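Re: Plekotden fingers on the small arm, slipping?

On 02/07/2020 the Zelby bench wrote:
> We fitted the Plekotden fingers last week and they keep letting go of
> anything round. Flat parts are fine. Has anyone else tried them against
> the Stojanović pair, and did you change the closing force or just the
> pads? Also, is the wrist camera any use once something tall is held?

We have had both sets on the same arm here at Stasov, so I can answer part of this.

We left the closing force at 60 for both and changed only the fingers. The Plekotden pair dropped round parts five times in 60 tries, nearly always when the arm turned at the wrist. The Stojanović pair did better on the turn but was slower to centre the part, and you have to bring it in straighter. I would try new pads before touching the force. We put the force up once in November and all it did was mark the parts.

On the camera, it depends what you are holding. With a tall piece gripped low down you lose the middle of the view and have to work from whatever is left at the side.

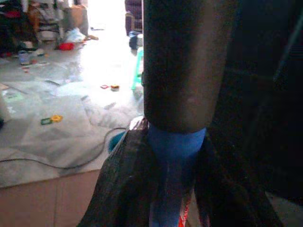 Wrist camera view, black and blue piece in the grip. The floor and the small toy pieces can only be seen to the left of it.

That is enough for us to steer by when the next part is on the left. For anything on the right we move the arm back and look again, or use the fixed camera. Dark fingers do not help either. If your room has a bright window, set the exposure by hand, otherwise the fingers go almost black and you cannot judge the contact.

Which controller version are you on? Ours is the older one, and I have not tried the new grip settings.

Stasov bench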